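My dryer has a shelf in it and I am telling everyone

Okay, so I have been doing laundry in one way or another for most of my life, and I only this January found out what a drying rack inside a dryer is for. It's a little wire shelf that sits in the drum and stays put, so whatever you set on it gets warm air without being thrown around. Sneakers! Wool hats! The stuffed rabbit that cannot, under any circumstances, be tumbled!

I had been drying shoes on top of the radiator for years, toes up, two days a pair. My neighbor Iolo Pugh saw them there and asked why I didn't use the rack. What rack? He has the same one at his place and dries his running shoes on it twice a week. 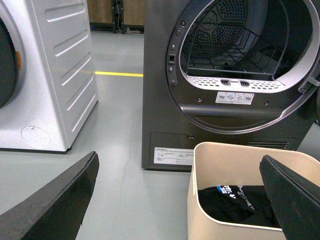
Posted by Nerys Wogan in Laundry & Home
2 comments

So now I'm a rack person. The dryer is the dark gray one, next to the silver-white washer, and the rack goes across the lower part of the drum. I take the laces out first, pull the tongues forward and lay the shoes on their sides. Canvas pairs get 70 minutes on low. Anything with glue I'd worry about goes in for less, and I go back and poke at it (I poke at everything, I have no patience).

Sweaters are even better. I squeeze them in a towel, fold the sleeves in and lay them flat, one at a time. My green cardigan came out the same size it went in, which has not always been its experience with me.

One thing I've gotten much stricter about is lint. Wool sheds like crazy, and that white grille along the bottom lip of the opening is where I look first, before and after. I run an old toothbrush along the slots, then a damp cloth. It takes less time than finding the toothbrush.

And please check the care label on your clothes before you try any of this, plus the little symbols on your own machine. I skipped that step with a pair of slippers. We don't need to talk about the slippers.

Next up is mittens, all of them, and then I want to try the bath mat if it'll fit. If you've dried a backpack this way, tell me how long you gave it!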